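Courses > Student Projects > Geography
Overview | Reports | Staff | Contact

Street Names of Bramwell: A Project Report

We set out to learn why Bramwell has 19 streets named after trees and hardly any trees. The town archive opens twice a week, so the work ran from November until our patience gave out.
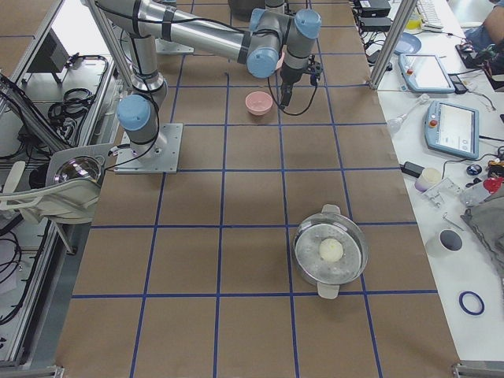 Fig. 1. Table with brown paper and a blue tape grid.

Of 12 tree streets in the Brisimar district, five were named by one developer, who by all accounts never planted so much as a shrub. Elm Court has a parking lot - a large one.

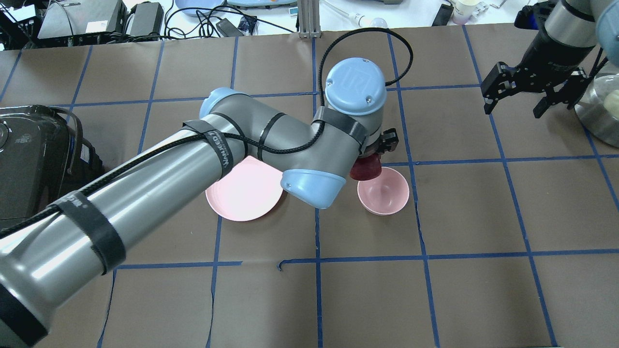
Fig. 2. Squares marked in blue tape.

Residents were polite about our survey. Most assumed we were selling windows.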